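Naltska Bias Tape Maker Set

The Naltska set turns flat strips of fabric into folded bias tape ready for pressing. It suits quilt binding, apron edges, necklines and piping covers. Each maker is nickel-plated with a wire handle, and the width is stamped on the top so you can find the right one in a full drawer.

Cut your strips on the bias at twice the finished width. Trim the leading end to a point, feed it in at the wide end and ease it through the slot with a pin. Press with a hot iron as the tape comes out, keeping the iron close to the tip. Cotton lawn and poplin fold well. Thick denim will jam in the two smaller sizes. 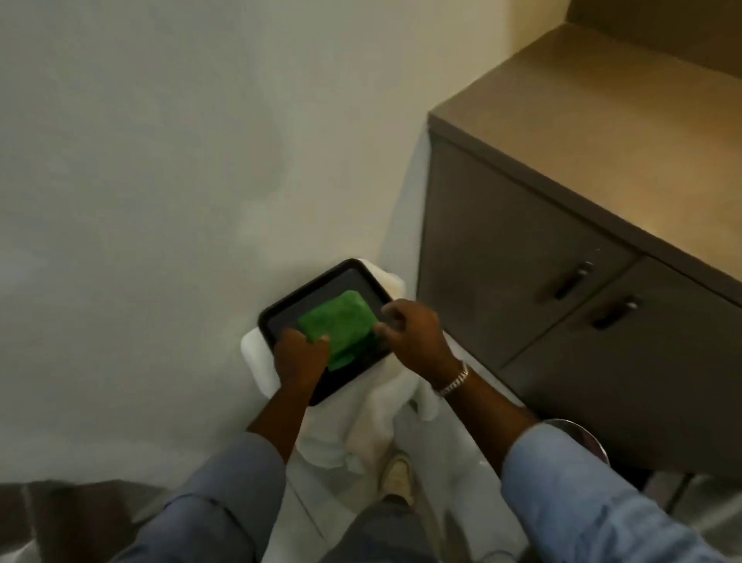
Salma El Idrissi wrote to us that she starches her strips before cutting, and that slippery viscose then goes through the 13 mm maker without twisting. She would like a longer handle on the smallest one. We have passed that on to Prurkik, who make the set for us.

Sizes in the set: 6 mm, 13 mm, 18 mm and 23 mm finished width. Also in the box are a brass awl and a printed card of strip widths. Spare awls are sold separately.

Wipe the makers with a dry cloth after using starch, as residue builds up inside the fold. Do not put them in the dishwasher.

Orders placed before noon leave our Gonedgate shop the same day. The 18 mm maker is out of stock as a single item until November.

© Abdelaziz Haberdashery, Gonedgate | Contact us | Delivery and returns | Back to top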